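Gripper comparison: where we are

The comparison of finger pads for the hand-held grippers is far enough along to report on. Odair Magalhães and I have been running it in the back half of the Grandholm lab, and several people have asked when the new pads can go on the other units. The short answer is that we want one more set of runs first.

We are comparing 3 setups. The first is the pad we have used since February, which came with the Flakanov fingers. The second is the same finger with a softer pad from Cavier, glued on. The third uses the Cavier pad with a shorter finger that Nayara Fontes drew up to get the tips closer together when the gripper is fully shut. All of them go on the same handle and use the same controller, so the only thing that changes between runs is the front end.

The task is simple on purpose. An operator picks up an item, puts it in a mesh tray, lets go, and takes it out again. Each setup gets 400 tries, split over two operators so that one person's habits don't decide the result. With the practice runs and the ones we had to throw out, we have logged 1153 tries so far. The thrown-out runs were nearly all from the first week, when the controller was dropping its connection. Cleiton Toledo traced that to a loose connector and we have not seen it since he changed it.

Results by item:

Cardboard boxes are no trouble for any of the setups. We have stopped testing them.

Metal cans are fine with both Cavier versions. The Flakanov pad lets them turn in the grip if they are picked up off center, and then they go into the tray crooked.

Plastic film on a roll is the hard one. The surface is shiny and gives a little under pressure, and the old pad slides on it. The softer pad holds better, but it also sticks, and on release the roll sometimes follows one finger up before it drops. The short finger makes this worse. Luana Xavier thinks a strip of cloth over the pad would help with the release and she is going to try it on one pair.

Wear is the other question. A pad that grips well for a day and then has to be changed is not much use to us. We are keeping a note of the number of tries on every pad, and I would ask anyone who borrows a unit to do the same. The sheet is taped inside the cabinet door. Please write the pad number as well as the unit number - we had two days of entries in February that we could not match to anything.

A few points on the tracking side. We moved from the old software to Ki last month, and it copes much better with shiny items in view. It still loses position if the operator turns the gripper quickly near the edge of the table. Slowing down fixes it for now. Odair is comparing two lens settings and will have numbers when the pad runs are finished.

On handling, both operators said the same thing: the weight is fine, but the cable pulls at the wrist after a long session. Running it back along the forearm in spiral wrap takes most of the pull away, and it keeps the cable out of the tray. Wrap it loosely. If it is tight you will notice it when you bend your elbow. There is a bag of wrap in the second drawer, and Aileen Rivera can order more if it runs low.

The remaining runs are all plastic film, at the white table. If you need that table, ask Odair before moving anything on it, as the starting positions are measured from the table edge.

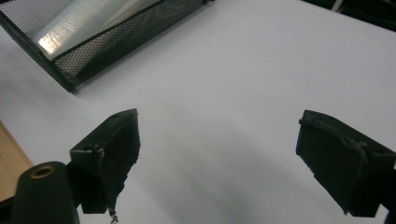
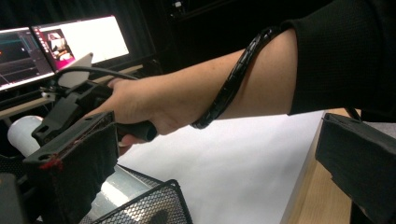 Hand-held gripper, mesh tray or basket, and roll of clear plastic at the white work surface.

Grandholm Lab Newsletter | Questions and items for the next issue: see Aileen Rivera | © 2018 Grandholm | Back to top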